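Subject: Re: [surplus-towers] Refurb guide, storage section
From: Doina Krasniqi

On the storage section, Torres wrote:

> I think the draft is good to go. The Dells all take the same blue
> carrier, so swapping a drive is a ten-second job: side panel off, clip
> the disk into the carrier, slide it home, plug in the two cables. No
> screwdriver. At that rate we could clear the whole 300 by the end of
> August. I'd also skip checking the memory slots, they never fail.

I have my doubts about most of this.

Ten seconds? I'd like to see it. Clipping the disk into the carrier is quick, I'll give you that. Then you get to the bay and there's a coil of black cable lying on the floor of the case nearby, and the power leads have to be persuaded out of the way. My last batch was 19 machines and I was nowhere near your number on any of them. Call it about 45 seconds on a good one, and that's without looking for the data cable.

"All take the same blue carrier" is the other line I'd strike. Have you tried it on every model in the Haditz lot? I haven't, and I don't want it in the guide until somebody has. The inventory sheet says 723 carriers. I don't believe that figure either. It looks like Nemus counted the box of loose side rails as whole carriers, so please can whoever has the key go and open the box.

As for the memory slots, no, we check them. With the sticks out you can see straight down the slot, so it costs nothing to look for lint while you're in there. Same with the CPU socket. If the bracket is open and the socket is empty, leave it alone and keep your sleeves out of it. I don't care how careful people say they are.

The Prukex wiki says to stand the tower upright for this. Why? On its side, panel opening up, the whole board is in front of you and you aren't feeling around in a bay at knee height. Please don't copy that bit over.

I'd also question the parts order in step 4. Put the disk in its carrier first and park it upright next to the case, to the left if that's where your holder is. The draft has you opening the case and then going off to find a disk. 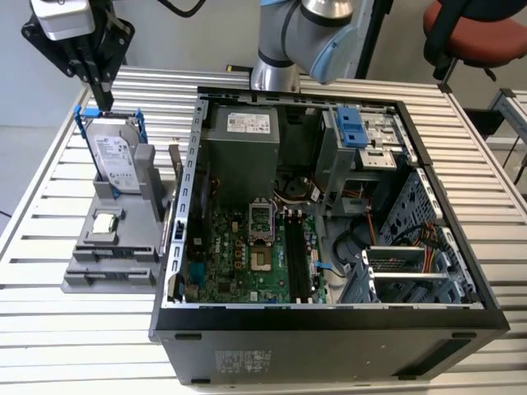
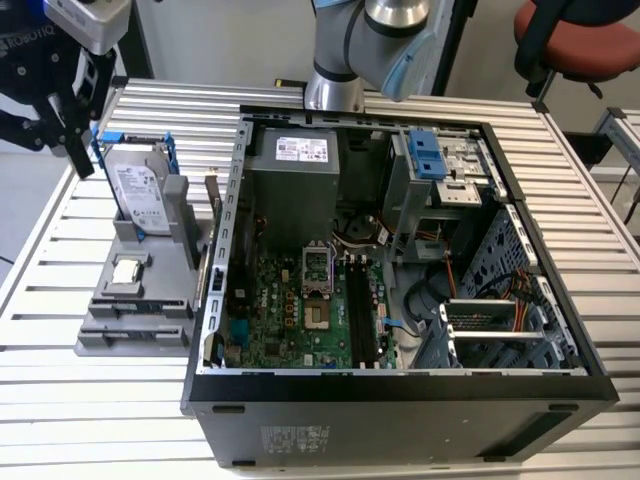
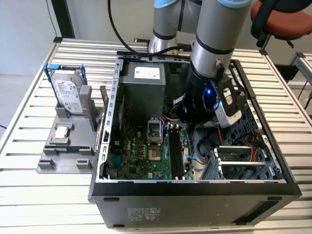
Dell tower on its side, panel off, CPU socket empty. Drive in its blue carrier at left in the first two.

Doina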